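Benstead Workshop Tips: Good Practice at the Robot Bench

Issued by Estrella Mendoza, Workshop Standards. Applies to all arm stations.
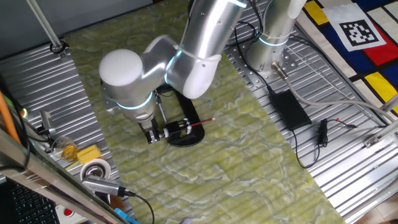
Before Power-On

1. Keep the emergency stop within reach of the seated operator. Do not set tools or paper on top of it.
2. Check that each arm's mounting plate is tight to the table.
3. Route cables away from the path of the arm. Power adapters lie flat, with slack in the cord.
4. Cups and sponges belong at the side of the table, outside the reach of the gripper.

During Work

Pencils and other pointed items are to be gripped with the tip facing away from the operator. Hands stay off the mat while an arm is powered. Speed is limited to 200 millimeters per second whenever a person is within 900 millimeters of the table.

After Work

Wipe the mat with a damp cloth and let it dry flat. Brush the table grooves along their length. Printed markers are replaced when the corners begin to lift.

Requests for exceptions go to Elvia Escobedo in writing. The next review of these rules is in April.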